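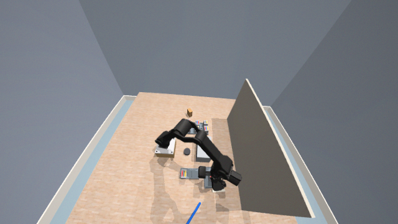

## 3. Planning the purchase and the budget

Complete this section before any order is placed. It applies to departments buying a single bench-mounted arm with a gripper for sorting and kitting work. Departments buying more than one cell should also read Section 7 (Shared spares).

The simulated cell supplied with the Grisalier planning pack contains an arm on a fixed base, a gripper, compartment trays of small parts, and an upright panel to one side of the working surface. It is a starting point for the layout and does not replace a measured plan of your own room.

### 3.1 Before you begin

You will need:

- the current edition of the Valderrama price list, dated 1/31/23
- a plan of the room, with doors, sockets and fixed furniture marked
- one of each tray and container the arm will work with
- a blank cost sheet (Form 5)
- the name of the budget holder who will sign the order

> **Note:** Prices in the list are held until the end of August. Orders received after that date are charged at the new rate, including orders for which a quotation has already been issued.

### 3.2 Setting out the layout

1. Open the simulated cell in Nundix and save a copy under your department's code. Do not work in the master file.
2. Replace the walls and the working surface with the dimensions of your own room.
3. Place the arm base. Leave space on every side for a person to reach the fixings and the cable outlet.
4. Place the trays in the order in which the work is done. In the supplied layout they sit close together, with the forearm passing over a grey box to reach the trays nearest the gripper. If your containers are taller than those in the model, enter the true height now.
5. Add any panel, screen or cupboard that will stand beside the surface. Large upright items limit how far the wrist can turn and are the usual cause of a revised order.
6. Add loose items that will remain on the surface during normal work, including pens, rods, lids and discs.
7. Run the reach check. Every compartment the arm must serve should be marked as reachable with the gripper pointing down.
8. Print the result and attach it to the cost sheet.

> **Caution:** A successful reach check does not show that the arm can lift the load. Weigh the heaviest item, add the weight of the gripper, and compare the total with the rated load of the model you intend to buy.

### 3.3 Choosing the arm

Select the smallest model that passes both the reach check and the load check. A longer arm needs a heavier base and a larger guarded area, and the cost of both falls on the department.

If two models pass, enter both on Form 5 and state which is preferred. The equipment office at Hernby will ask for a reason only where the dearer model has been chosen.

### 3.4 Completing the cost sheet

Enter each item on its own line. Do not combine the arm and its accessories in one figure.

| Line | Item | Basis |
|---|---|---|
| A | Arm and controller | Price list |
| B | Base and fixings | Price list |
| C | Gripper | Price list |
| D | Spare gripper pads | £8 per pair |
| E | Trays and containers | Supplier's quotation |
| F | Guarding | Supplier's quotation |
| G | Delivery to the room | £235 |
| H | Installation visit | £370 |
| J | Operator training | Department's own estimate |

1. Copy lines A to C from the price list, without VAT.
2. For line D, allow enough pads for the first year. Small parts with hard edges wear the pads more quickly than soft or rounded ones.
3. For line E, obtain a quotation even if you intend to use trays you already own. Trays that move when touched will have to be fixed down or replaced.
4. Enter line G once for each delivery address. The charge covers carriage to a ground-floor room. Upper floors are quoted separately.
5. Enter line H once for each arm. A second visit is charged at the same rate if the room is not ready on the agreed date.
6. Add the lines, then add VAT on a separate row.

> **Note:** Line F must not be left blank. If the safety review finds that no guarding is required, enter zero and give the review reference.

### 3.5 Costs outside the order

The following are not covered by the equipment budget and must be found elsewhere:

- electrical work, including new sockets
- removal of old benches or cupboards
- changes to lighting
- software licences after the first year

Ask the estates office for a written figure for building work before the order is signed. Verbal estimates will not be accepted with Form 5.

### 3.6 Submitting the request

1. Check that the printed layout and the cost sheet show the same model of arm.
2. Obtain the budget holder's signature.
3. Send both documents to the equipment office at Hernby, with any supplier quotations.
4. Keep a copy of the Nundix file. The installer will ask for it before the visit.

Requests are normally answered within five working days. A request returned for correction keeps its original place in the queue, provided that it is sent back within the same month.

> **Caution:** Do not drill or cut the working surface until the order has been confirmed in writing. The fixing pattern differs between bases, and the cost of a replacement surface cannot be charged to the equipment budget.

Continue to Section 4, Preparing the room.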